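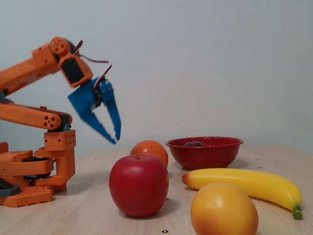 4. Setting up the Jundora on a table

Choose a level table that does not rock. A full water tank adds weight, so put the machine down before filling it.

4.1 Slide the drip tray in until it clicks.
4.2 Lift the tank straight up and fill it with cold tap water to the MAX line.
4.3 Put the tank back and press down on both corners.
4.4 Plug the cord into a grounded outlet. Do not use an extension cord.
4.5 Press and hold Power. The light blinks while the machine warms up.
4.6 Place an empty cup under the spout and run 200 ml of water through. Pour it out. Do this twice before the first coffee.

Note: If the light is still blinking after 18 minutes, turn the machine off and see section 9.

CAUTION: The spout stays hot after use. Keep hands clear until the light goes out.

4.7 Set the grind dial. The Masson grinder has 16 positions. Start at 8 and move one position at a time, only while the grinder is running.

Water hardness is set separately (section 5).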